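How Does a Robot Know What to Do?
A learning page for readers ages 8 to 12

A robot arm is made of motors, joints, and metal or plastic parts. By itself, it cannot do anything. It needs software, a set of instructions written by people and followed by a computer. At the Branen Learning Center, visitors often ask how software tells a robot where to reach and what to touch. This page explains the main steps.

Step 1: Seeing
The robot's computer receives pictures from a camera. To a computer, a picture is only a very long list of numbers. Each number tells how bright or how colorful one tiny dot is. The part of the software that makes sense of these numbers is called perception. It learns by studying many pictures that people have already labeled. The Branen team labeled 2,000 pictures before the software could find a button, a switch, or a knob.

Step 2: Planning
Next, the software must choose a path. Suppose the task is "press the red button." The planner looks for a way to move the gripper to the button without bumping into anything. When two arms share one table, the planner must also keep the arms away from each other. It tests many possible paths inside the computer and throws out the unsafe ones.

A task board is a good place to practice. The board has push buttons in several colors, two toggle switches marked Off and On, a green knob with numerals printed beside it, and plugs joined by thin wires. Each part calls for a different kind of movement. A button is pushed, a switch is flipped, a knob is turned, and a plug is pulled.
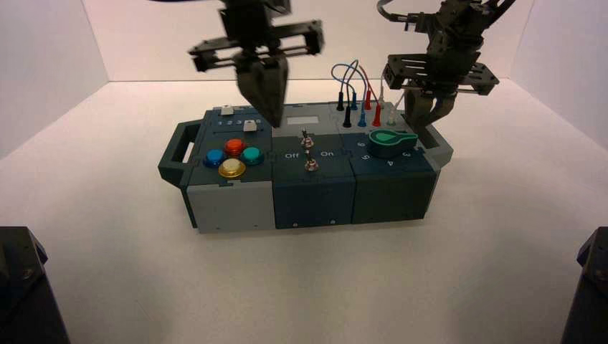

Step 3: Moving
Once a path is chosen, the control software takes over. It sends small commands to the motor in each joint, one after another and very quickly. After each command, it checks a sensor to learn where the joint is. If the joint has gone a little too far, the next command corrects it. This is called a feedback loop. You use one too when you carry a full glass of water and keep adjusting your hand.

Step 4: Trying Again
Software rarely works well the first time. "We ran the button task almost 900 times," says Sólveig Baldursdóttir, a software engineer at Branen. "After each group of tries, we changed the program and tested it again." Her colleague Villads Overgaard writes the tool that records every try, so the team can find the exact moment when a mistake began.

Words to Know
Perception: the part of the software that finds objects in camera pictures.
Planner: the part that chooses a safe path.
Control: the part that sends commands to the motors.
Feedback: information that comes back from a sensor.

Try It Yourself
Ask a partner to close both eyes. Place a cup on the table and guide your partner's hand to it using only the words left, right, forward, back, up, down, and stop. Write down each command you give. Then trade places and see whether you can reach the cup with fewer commands.

Page last reviewed September 29, 2026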